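Workshop notebook, finishing bench
Jul 10, 2026

Wudwood hardwax oil, second batch of test panels. Continuing from the November notes, which stopped at the point where the maple was still tacky and I gave up on it.

Stock this time is hard maple from Ketdale, planed at the yard, cut here into panels and numbered on the back in pencil. Odd numbers get one coat, even numbers get two. Panel 18 is a control and gets nothing. Sanding as follows: 120, 150, 180, vacuum, wipe with a damp rag, let the grain rise, 180 again by hand. I skipped 220 on purpose. Delyth Prosser ran hers to 220 last year and the oil sat on the surface in patches. Her panels are still on the shelf by the door and the patches still show if you tilt them.

Mixing. The can had been standing, so the solids were at the bottom in a layer like cold butter. Stirred with a flat stick until nothing dragged, then strained through a paint filter into a clean jar. Weighed the jar before and after each coat. Net use for the first coat over the whole set was 94 g. That is less than the can says to expect, but the can assumes a brush and I used a white pad.

Second coat went on the even panels the next morning. Net use 202 g, which makes no sense. Half the panels and more than double the oil. Checked the scale with the brass weights and it reads true. Possible causes, in the order I believe them: I wrote down the gross weight and forgot the jar; the jar was topped up between readings; the pad was fresh and held a lot. Zlatko Papadopoulos says he did top up the jar but can't say when. Treat the second coat figure as void. Next time the jar gets a strip of tape with its empty weight written on it and stays on my side of the bench.

Buffing. Wait time between wiping on and buffing off matters more than I had allowed for. At ten minutes the pad slides and the surface evens out. At twenty-five it grabs, and there are swirl marks on panels 7 and 9 that I could not work out by hand. Both will need sanding back. Room was warm, fan off, door shut.

Color. One coat on maple gives a pale tan with very little shift from bare wood. Two coats pull it toward caramel, mostly in the streaks, and the flat areas hardly move. Whoever orders a top from this stock should see a two-coat sample first, under the lamp they intend to live with. The samples in the office are one-coat and look too pale.
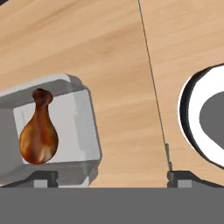 Stain resistance is the part the Omerović order depends on, so it gets its own run once the panels have cured. Plan is coffee, red wine, mustard, vegetable oil and plain water, each on a marked spot under a watch glass, read at one hour and again overnight. Wipe with a dry cloth first, then with mild soap. Score by eye against the control, two people scoring separately and not comparing sheets until both are done. Delyth has agreed to be the second pair of eyes. Mustard is the one I expect trouble with. It left a yellow ring on the old varnish samples and nothing took it out short of a scraper.

Grease is harder to judge. On an oiled surface a fat spot darkens the wood in much the same way the finish does, so a light spot may be missed and a heavy one overstated. I want a reading under raking light as well as straight down. If the spot has an edge, score it. If it only looks deeper in color, note it and read it again after a week.

Nosa pads versus the white ones: no opinion yet. The Nosa pad sheds less but loads up faster, and I only had 2 of them. Ordered more. The used ones are in the lidded water can and stay there until pickup. Same goes for rags. I found one folded on the sander this morning, and oily rags do not get folded and left on anything.

To do
Sand back 7 and 9, start them over from 150.
Re-weigh the jar, redo the second coat on spare offcuts to get a usable number.
Replace the office samples.
Ask Ketdale if the next boards come from the same lot. The last two deliveries took oil differently and I would like to know before cutting.
Edges: no data so far. End grain drank everything I gave it and was dull by evening. Try a thin first coat there, an hour ahead of the faces.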